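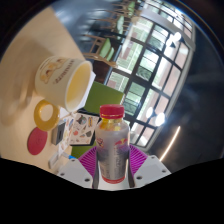 Every cyclist I know has a theory about chain lube, and most of them will share it whether or not you have a chain. I came to the subject late, after 2 winters of ignoring a noise that sounded like a drawer full of forks. My own theory at the time was that oil was oil. A clear plastic bottle with a red screw cap looks like plenty of other bottles on a garage shelf, and for years I picked whichever one was nearest my hand. That is how I ended up dressing a perfectly decent drivetrain with something meant for a hedge trimmer.

The person who put a stop to it was Mylene Pangilinan, who fixes bikes in the back half of a former bakery in Vastville. She ran a finger along my chain, looked at the finger, and asked if I rode through a coal mine on the way to work. I said I took Abernathy Road. She said that would do it.

Pangilinan is a wax person. In her corner of the trade this is a bit like being a vegetarian in 1974: the arguments are good, and you get tired of making them. A waxed chain starts with a long and miserable cleaning to get rid of the factory grease, after which it goes into a pot of melted wax, gets swished around, and is hung up to cool. When it comes out it is as stiff as a coat hanger. You bend each link to break it loose, put it on the bike, and for the first mile it sheds little flakes like a croissant.

After that it is quiet. I had forgotten a bicycle could be quiet. I could hear my knees.

The other camp has its headquarters, as far as I can tell, in Trinidad Aguirre's garage. Aguirre has ridden the 621 miles of the Kikell route 3 times, on drip lube every time, and thinks wax is what people do when they run out of things to worry about. His method takes as long as a song on the radio. Backpedal, one small drop on each roller, wait, wipe. Then wipe again, because the first wipe was for show.

"The lube goes inside," he told me, holding a rag as if he were about to conduct something. "Anything you can see is just glue for dirt."

On this he and Pangilinan agree completely, though neither was pleased to hear it. Grit is what kills a chain. It works its way in between the pins and the rollers and grinds away until the chain has grown long enough to start chewing on the sprockets, and then you are buying the sprockets too. A chain checker costs less than lunch. Mine had been sitting in its packet since I bought it, next to the hedge trimmer oil.

I tried both ways. The wax lasted me most of a dry month and then quit in a single afternoon of rain on the Skukero trail - I squeaked home past a family of geese, who gave way. The drip lube handled the rain fine and turned black in a week, and so did my right calf, my work pants and one side of the cat.

Pangilinan says a rinse of rain means a fresh waxing, and that she keeps a spare chain ready on a hook. Aguirre says a man with a spare chain on a hook has stopped riding bikes and started running a laundry. I have now put 1,000 miles on the new chain, waxed from May until the leaves come down and dripped the rest of the year, an arrangement both of them consider cowardly.

The checker says there is plenty of life left in it. The old chain is in a coffee can by the door. I meant to throw it out in March.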